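Lista de comprobación de ropa de alta visibilidad y textil de trabajo
Almacén Vernham, nave 6
Fecha: 9 jul 2020
Inspectora: Seon-mi Yoon
Referencia interna: 2723
Revisión anterior: marzo

Alcance: prendas de dotación guardadas en el almacén y prendas devueltas por las cuadrillas de Gramska. Quedan fuera el calzado, los guantes y los arneses, que tienen hoja propia.

1. Identificación y etiquetado
Etiqueta de composición cosida y legible: CONFORME
Talla y pictogramas de lavado: CONFORME
Número de lote anotado en el registro: NO CONFORME
Comentario: faltan los lotes de 14 chalecos del último pedido a Rudus. Se han separado en la balda inferior hasta recibir el albarán corregido. No entregar.

2. Extendido y examen de la prenda
Superficie de apoyo limpia y sin aristas: CONFORME
Prenda extendida en horizontal antes de examinarla: CONFORME
Bolsillos vacíos: CONFORME
Comentario: la hoja de marzo no pedía comprobar los bolsillos por dentro. Se añade a esta versión.

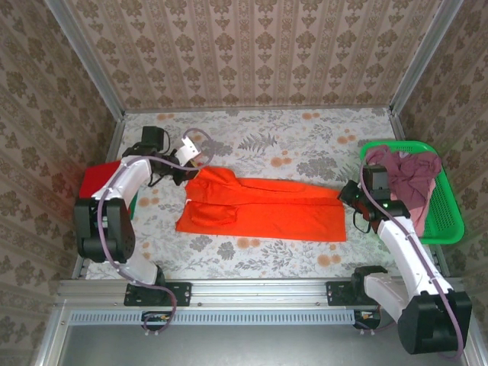
3. Tejido de fondo
Color sin pérdida apreciable frente a la muestra patrón: CONFORME
Ausencia de quemaduras, cortes y enganches: CONFORME CON OBSERVACIONES
Comentario: los enganches de menos de 8 mm en tejido calado se anotan y se vigilan; los mayores se retiran. El criterio se aplica también a las camisetas de verano, que hasta ahora se revisaban solo por el cuello.

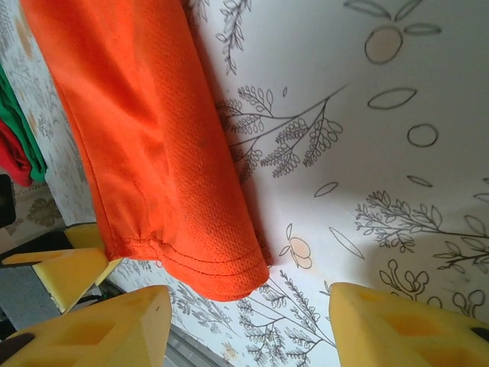
En mangas y bajos la comprobación se hace por el derecho y por el revés. Un dobladillo con hilo suelto se repara si la costura conserva la segunda fila completa. Si faltan las dos, la prenda pasa a baja.

4. Bandas retrorreflectantes
Adherencia en todo el perímetro: CONFORME
Grietas o zonas mates: NO CONFORME
Comentario: casi 6 de cada 8 pantalones devueltos presentan grietas a la altura de la rodilla. Causa probable, secado a temperatura excesiva. Se consulta a la lavandería Margaritis el programa empleado.

5. Plegado y almacenamiento
Prendas plegadas sin doblar las bandas: CONFORME CON OBSERVACIONES
Estanterías separadas de la pared: CONFORME
Humedad del local registrada: NO CONFORME
Comentario: el higrómetro está sin pila. El plegado se hace a lo largo y en dos tiempos, con las mangas hacia dentro.

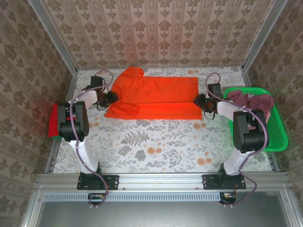
Las pilas no deben superar la altura del separador — en la estantería del fondo lo superan — y las tallas grandes van abajo.

6. Prendas pendientes de decisión
Contenedor rotulado y con tapa: CONFORME
Parte de baja adjunto: CONFORME
Comentario: las prendas con manchas de hidrocarburo no se mezclan con el resto, aunque estén lavadas.

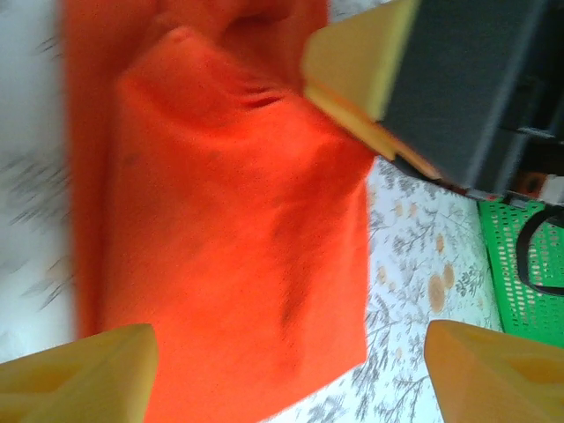

Textil naranja rojizo, sin extender.

Acciones abiertas
Reclamar lotes a Rudus. Responsable: compras.
Cambiar la pila del higrómetro. Responsable: almacén.
Respuesta de Margaritis sobre el secado. Pendiente.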